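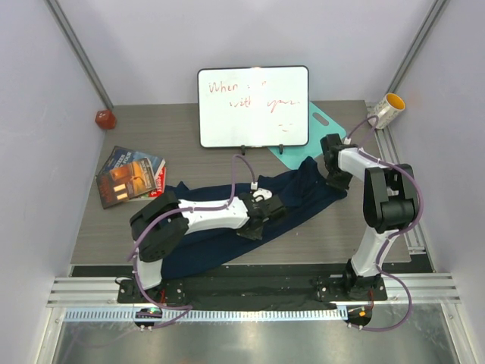 4.3 卓上における布類と自立物の配置

本節では、前節で定義した配置記述法を卓上の小物群に適用し、布類が他の物品と接する場合の記述上の問題を検討する。対象は、Vuvotby調査で収集した卓上配置のうち、布類を一点以上含む67件である。調査全体の記録は2,000件に及ぶが、その多くは布類を含まないか、布類が畳まれた状態で単独に置かれたものであり、本節の対象からは除外した。

4.3.1 対象物の区分

配置記述にあたっては、Jisine分類の第二版に従い、卓上の物品を「自立物」「寄掛物」「積載物」「不定形物」の四群に区分した。自立物は、脚または十分な底面により単独で姿勢を保つものを指す。寄掛物は傾いた姿勢で置かれた板状の物品、積載物は同種の物品が上下に重なったもの、不定形物は布、紐、袋など外形が一定しないものである。

図4は、四群がすべて一つの卓上に現れた配置である。灰色の木目調の天板の奥寄りに、黒い縁の小型ホワイトボードが一対の黒い脚で立ち、赤いマーカーによる英語の書き込みと、その下の小さな笑顔の絵が認められる。左側には数冊の本が少しずつずれて重なり、左奥の隅には赤い小さな立方体が壁に接して置かれている。ホワイトボードの右後方には青緑色の樹脂製まな板が斜めの姿勢で置かれ、濃紺の布が天板の中ほどを斜めに横切って、その一部がまな板に重なっている。

この配置において、ホワイトボードと立方体は自立物、まな板は寄掛物、本は積載物、布は不定形物に該当する。なお、Jisine分類は物品の用途を区分の基準としない。まな板は調理用具、ホワイトボードは文具に属するが、両者が同じ卓上に並ぶことは、配置記述のうえでは特別な扱いを要しない。用途の混在については5章で別に論じる。

4.3.2 布の占有範囲の記述

畳まれた布は矩形に近い輪郭をもつため、他の物品と同様に中心位置と向きの二項で記述することができる。これに対し、しわの寄った布では輪郭が凹凸に富み、中心位置を定めても占有範囲を再現することができない。図4の布は手前側から右方へ斜めに延びており、外接矩形で近似すると、布に覆われていない天板の面が広く矩形の内部に含まれる。

そこで本研究では、布の占有範囲を「主軸」と「張出し」により記述する。主軸は布の最も長い広がりに沿って引いた一本の線分とし、天板の手前の縁に対する角度で表す。張出しは、主軸から左右に外れる部分のうち、他の物品に達しているものに限って記録する。他の物品に達していない細かな凹凸は、Gethin記録票の備考欄に「しわあり」と記すにとどめ、個別には扱わない。

対象67件のうち、主軸のみで占有範囲を記述できたものは31件であった。残る配置では張出しの記録が必要となり、その中には一枚の布が二つ以上の物品に達しているものも含まれた。主軸の決定が困難であったのは、布が円形に近くまとまった配置である。この場合には主軸を「なし」とし、占有範囲を円で代用した。

4.3.3 重なりの記述

布と他の物品との関係は、「離」「接」「重」の三段階で記録する。「離」は両者の間に天板の面が認められるもの、「接」は輪郭が接するもの、「重」は一方が他方の一部または全部を覆うものである。図4における布とまな板の関係は「重」となり、覆う側が布、覆われる側がまな板となる。

重なりを記録する際に問題となるのは、覆われた部分の扱いである。まな板のように定形の物品では、見えている縁から全体の輪郭を推定することが比較的容易である。図4のまな板では上縁付近に長円形の持ち手穴が確認でき、これを手掛かりとして板の向きを記録することができる。一方、布の下に小さな物品が完全に隠れている場合、その有無を外見から判断することはできない。本研究では隠れた物品の存在を推定せず、記録時点で外から認められる物品のみを対象とした。

また、寄掛物に布が重なる場合には、板の傾きが布の形状に影響するか、あるいは布が板の下縁を覆うことによって支持の状態が読み取りにくくなる。支持の状態が確認できないときは、寄掛物の支持欄を空欄とし、推定による記入は行わないこととした。Rodgateにおける予備調査では記入者の判断で支持欄を補うことを認めていたが、記入者間で扱いが分かれたため、本調査では上記の規則に改めた。

4.3.4 文字および図柄を伴う物品

ホワイトボードや本の表紙のように、表面に文字または図柄をもつ物品については、向きの記録にこれらを利用した。ただし、文字の内容は原則として記録の対象としない。図4のホワイトボードの書き込みは「When」および「with you」の語が読み取れるものの、一部が薄く、全文を確定することはできない。このような場合も、文字の並びが判別できれば板面の向きは定まるため、記述に支障は生じない。

積み重なった本については、最上段の一冊の表紙をもって全体の向きを代表させ、下の本がずれて見える場合には、ずれの方向のみを付記した。図4では、暗色の地に橙色と金色の光が描かれた表紙が最上段にあり、その右下から赤い縁の本がのぞいている。冊数は、すべての本の縁が確認できる場合に限り記入する。

4.3.5 記述の一致

記述法の安定性を確認するため、対象のうち50件について、二名の記入者が独立にGethin記録票を作成した。自立物と積載物の区分には相違がみられなかった。相違が生じたのは主として不定形物の張出しであり、布の端が他の物品の手前に位置する場合に、一方の記入者が「接」、他方が「重」と判定する例が認められた。斜め上方から見た卓上では、布の端と物品との前後の間隔が実際より狭く感じられることが、その一因と考えられる。

相違のあった配置については、両記入者が協議のうえ判定を統一した。協議によっても判定が定まらないものは「接」とし、備考欄に未確定の旨を記した。以下の分析では、この統一後の記録を用いる。未確定を含む配置を除いた場合の集計は付録Bに示す。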